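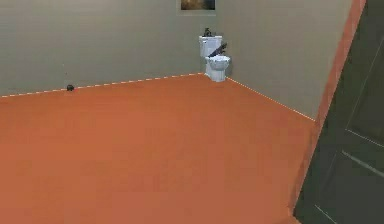 The second half of our term in the robotics club at Dadthorpe is all simulation, and we are now far enough in that I can write down what we have been doing. The task is object navigation. You give the agent the name of a thing, put it down somewhere in a scanned or modeled house, and it has to get itself to that thing using only what it sees. Our first target word was "toilet," which got the laughs you would expect from a room of students and then turned out to be a sensible choice. A toilet looks much the same from house to house, and even when it is small and far off in the corner, white against a beige wall with all that orange floor in front of it, you know at once what it is. Chairs are much worse. We tried chairs in February and gave up after a few sessions.

The club has 10 members this term. We split into 2 teams, one working on the part that decides where to go and one working on the part that recognizes the object. I am on the recognition team. We had one shared machine with a decent graphics card and a sign-up sheet taped to the side of it, and most of our arguments were over the sheet.

We started with a detector that someone on last year's team had trained for the Drarkow contest. It was meant for real camera images, and it did badly on rendered ones. The colors are flat, edges come out jagged, and small things lose their shape. We spent a while trying to sharpen the input before it reached the detector and that made no difference we could measure. Then we did what we should have done first and made our own training set. We wrote a script that dropped the camera at random points in the houses and saved what it saw, and we labeled 2000 views by hand over a couple of weeks. It was dull work. I did most of my share with the radio on.

Labeling taught me more than the training did. We had to agree on rules. If you can only see part of something, does it count? We said yes if a person would name it without thinking. The picture over the toilet is a good case, because only the bottom of it shows, and we all called it a picture anyway. The dark thing on the tank lid we left without a label. One of us thought it was a figurine and I had no opinion. The same goes for the little round black thing on the floor by the left wall, which could be a stone or a wheel or an outlet cover as far as I can tell. We made an "unknown" class for things like that, and later we dropped it again when we saw the detector was putting half the house in it.

Doors gave the other team trouble. The planner builds a map from depth as it moves, and with a door standing close on one side it would sometimes mark a thick band of floor as blocked and then refuse to go through perfectly good openings. They fixed it by making the agent's radius smaller. This worked, but it means the agent now scrapes along door frames. In simulation scraping costs you nothing unless you count collisions, and the rules for the Rathore student challenge do count them. So that has to be looked at again before we enter.

As of 8 March 2020 the whole thing runs from start to finish. The limit is 1000 steps per attempt and most of the successful runs use far fewer. When it fails it usually fails in one of two ways. Either it spins in place in a hallway until the steps run out, or it gets near the target and doesn't stop, because stopping is a separate action and it has to be confident enough to pick it. We lowered the confidence threshold and it began stopping in front of bathtubs. We put it back up a little. I think the right answer is to require a few detections in a row, and I have that half written on a branch called zisesen, after the old club server.

Next on the list is cleaning up the collision numbers, and after that we will add beds and sofas. I would like to try chairs again but I was outvoted. If you are in another student club working on the same challenge and you have found a good way to handle the stop action, please leave a comment. The labeling script is a mess but I am happy to share it once I take the hard-coded paths out.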